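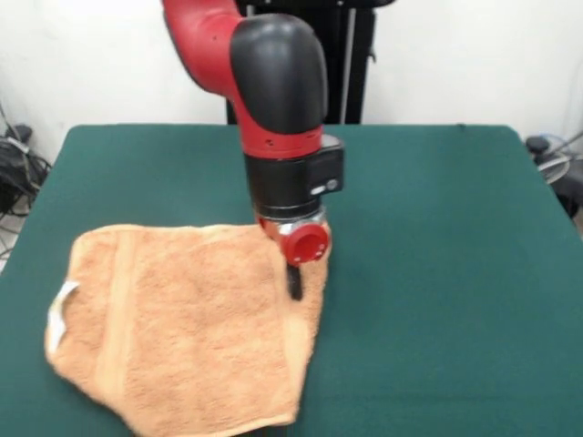 House rules for the folding cells
Speaker notes, 6/13/23
Danilo Fajardo, Maglaya site
Slot: 20 minutes plus questions

Slide 1. Title

Say who I am. I run the textile cells at Maglaya and I wrote the first draft of these rules with Oluwatosin Balogun. The Plukcombe site has been on the same rules since August. Some people in the room have the printed copy already. Everyone else, there is a stack by the door.

Slide 2. Why we wrote them down

We had two sites doing the same job two ways. A program that folded hand towels at Maglaya would not run at Plukcombe. Brahim Radwan spent most of a week on it. The code was fine. The table cloth was a different green and the camera settings had been tuned to ours.

Then read out the numbers. Last year we logged 4,000 folding runs across both sites. We threw out 348 of them for setup reasons only. Wrong towel, table moved, cable in the way, no record of who was on shift.

Pause here. People usually want to write that down.

Slide 3. The table

One cloth, one color, pulled smooth. If it has a crease you can feel with your hand, pull it again.
Nothing on the table except the item being worked on. No tape, no pens, no phone.
Mark the table feet on the floor. If the marks and the feet don't match, stop and call the cell lead.

Somebody will ask about white cloths. We tried one. Pale towels got lost on it. We are staying with green.

Slide 4. The item

Towels start rumpled. Drop the towel from elbow height and leave it. Do not tidy it, even if it lands badly. A towel you have straightened by hand tells us very little about what the arm can do.

Leave the labels on. Cherry Mae Lacson asked for this one and she was right. Customers' towels have labels and woven borders, and a finger can catch on either. If you test on plain cloth you find out later, at the customer's.

Retire a terry towel after 70 washes. Write the count on the bin card and keep it off the towel.

Slide 5. The arm

Before the first run of the day:
Check the finger for play. Hold it between thumb and one finger and try to turn it. Power is off when you do this.
Look at the screws on the gripper base.
Run the slow approach over bare cloth and watch the tip come down. It should stop at the set height and not press in.
Wipe the finger. Lint builds up faster than you would think with terry.

Ronaldo Manalo does this in four minutes. Give yourself ten until you know the cell.

Slide 6. Cables and floor

This is the part we fail on most. In the spring walk-through we wrote up 51 items, and more than half were cables.

The rule is short. Cables go in the tray or behind the barrier. No coils on the floor inside the arm's reach. No power strips under the table. Anything you unplug gets put away on the same shift.

Fans and stands stay outside the tape line. Check that a fan isn't blowing across the table. Light fabric will shift on you.

Slide 7. People

No one reaches over the table while the arm has power. Not to fix a fold, not to pick up a dropped towel. Press stop, wait for the lamp, then reach.
One person holds the stop button and does no other job.
Visitors stand behind the line. That includes managers.

If I'm short on time, skip slide 8 and keep this one.

Slide 8. Records

Each run gets a line: date, cell, towel type, operator, result. Result is one of four words: done, partial, missed, stopped. We dropped the comments column from the main sheet and moved it to Gokeo, where people can write as much as they like.

Plamus files its sheets by towel type. We file by cell. I'd like to settle that with them this summer.

Slide 9. What is still open

Two-finger and one-finger setups share one checklist for now. Oluwatosin wants them split. I'm not sure yet.
How long to keep stopped runs.
Whether the wash limit holds for bath sheets. We only tested hand towels.

Slide 10. Questions

Changes to the rules go to me or Oluwatosin in writing. Give the rule number and what happened in your cell. We read them on the first Monday of the month.

Leave the rules sheet on screen during questions.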